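ホーム | 訪問記 | 町並みと建物 | 展示・催し | お問い合わせ

ステスデール旧穀物取引所、秋の公開日をのぞく

カテゴリ:見学・公開施設/地方の歴史的建造物

木曜の午後、ステスデールの旧穀物取引所へ行ってきた。観光案内の冊子では「町の宝」と書かれ、駅の看板では「地域の心臓」になっている。宝と心臓を兼ねるとは忙しい建物だが、駅から歩いて行くと最初に見えるのは裏手の駐車場で、正面に回るには一区画ぶん遠回りをさせられる。矢印の案内板は途中で途切れていた。

入場は無料。ただし入ってすぐのところに寄付箱があり、推奨額は3ポンドとある。推奨額つきの無料をどう呼ぶべきか、いつも迷う。払った。

一階の大広間は確かに立派だ。天井の梁は見上げる価値があるし、北側の窓からの光もいい。問題は説明文で、創建は1323年と大きく掲げてあるのに、階段脇の小さな札を読むと、その年の建物は火事で失われ、今あるのは後の時代の再建だという。残っているのは地下の石壁の一部だけらしい。その地下は公開していない。つまり来館者が1323年のものに触れる機会はないわけで、それなら看板の数字はもう少し控えめでもいいだろう。

二階ではグリルマール財団の巡回展「手と道具」をやっていた。農具、秤、製粉から現代の産業までを一部屋半で片づける構成で、駆け足というより早送りに近い。秤の棚は面白かった。町ごとに升の大きさが違い、商人がどこで得をしたかが見えてくる。こういう話をもっと読みたかったのに、後半は大判パネルに「未来へつなぐ」の類の文句が並ぶばかりで、文章の主語が誰なのかさえよくわからない。

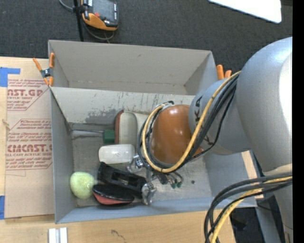 隣の小部屋はカルナラトネ文庫と呼ばれ、取引所の帳簿や書簡が収められている。目録によれば3140点。ガラス越しに開いてあるのは二冊きりで、残りは予約制の閲覧になる。予約の方法を受付で尋ねたところ、ウェブサイトを見てくださいと言われ、帰宅して見たら受付へお尋ねくださいと書いてあった。

開いてある帳簿のほうは良かった。大麦の値が数週間で大きく動いたあたりの頁で、書き手の字がだんだん荒くなる。余白に勘定とは無関係らしい走り書きもある。翻刻も訳も添えていないのは惜しい。古い筆記体を読める来館者がそんなにいるとは思えない。

最後に喫茶室ジェンダムデンへ。地元の粉で焼いたスコーンを売りにしている。味は普通、紅茶は濃くて好みだった。修復募金の経過を示す表が壁に貼ってあり、寄付者は700人を超えたそうだが、目標額も、何をどこまで直すのかも書いていない。人数だけ教えられても進み具合は判断できない。雨樋は見たところかなり傷んでいた。

開館は11月までの木曜から日曜、午前11時から午後4時。最終入場の時刻は入口の紙と冊子で食い違っているので、早めに着くほうが無難だと思う。段差のない入口は駐車場側にある。遠回りをせずに済むという点で、結局こちらが正面より便利だった。

大広間の梁と帳簿の頁だけなら、もう一度見に行ってもいい。巡回展は一度で足りる。

このページを印刷する | 友人にメールで送る

前の訪問記 | 一覧へ戻る | 次の訪問記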